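Gripper lets go of boxes halfway through a lift — any ideas?

thampi_bench
Parallel gripper, Zaten controller, firmware 166. Closes fine, lifts fine, then fault 181 and the jaws relax. Box on the floor. Four times since this morning. Have swapped the cable, no change. Power supply looks ok on the meter. Anyone seen this??

pladico674
181 is overcurrent on ours. Fingers reach the box, motor keeps pushing, controller trips and drops the hold. Lower the closing force and try agian. And keep your hand out of the jaws while its faulted, mine snapped shut on reset. 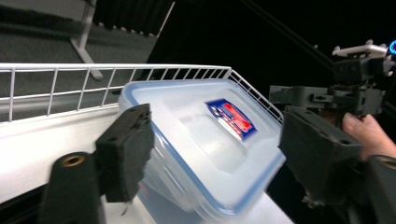 grastex_user
Finger pads would be my first check. Worn ones slip, so people wind the force up and then you get the trip. Look for fluff — loose fibres along the bottom edge of the right pad, like on this one holding the blue rimmed tub, and I'd change the pair. Then set force from low, on the actual box. Lids flex more than you think.

thampi_bench
Force was at max, someone had changed it. Turned down, no 181 so far. Pads orderd.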